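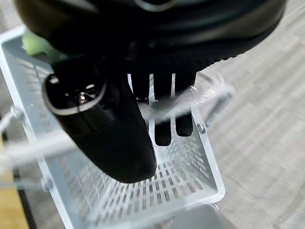
The watch I wear most days cost less than the strap I later bought for it, and I have stopped apologising for this at dinner.

There is a type of watch article that treats the purchase as a moral test. You are meant to save, to suffer, to read forum threads until your eyes dry out, and then to buy the thing with the approved movement and the approved history. I did all that once. The result was a Vindthorpe dress watch, a lovely object in a very good box, and the box is where it mostly lives. It's too nice for the garden and too small for my wrist, which I'd have noticed if I'd tried it on instead of reading about its hairspring.

My daily watch is a Gridis. It has a grey dial, a date window I never set properly in February, and a case that claims no ancestry whatsoever. No farmer's son filed its parts by lamplight. I find this restful. The Nudetti catalogue, by comparison, spends 27 pages on the founding family before you reach a watch, and by then you feel you should send flowers.

I'm not against heritage. Some old firms make superb watches and have earned the right to go on about it. But plenty of the names being revived now spent decades as nothing but a logo in somebody's drawer, and a date on the dial doesn't make the lume any brighter.

Size is the other sermon. Maes offers its field watch in two colours and exactly one diameter, which suits a wrist like a fence post. Mention this online and you'll be told that it "wears smaller". Everything wears smaller, apparently. I have yet to meet the watch that wears its own size.

So my advice, for what it's worth, is to go into a shop and put the thing on. Leave it there for 20 minutes while the salesperson pretends to tidy. Try your coat cuff over it. If you keep looking down at it — and you still know what time it is afterwards — buy it, whatever the forum thinks.

I may yet sell the Vindthorpe. I'd keep the box, though. It fits my cufflinks beautifully.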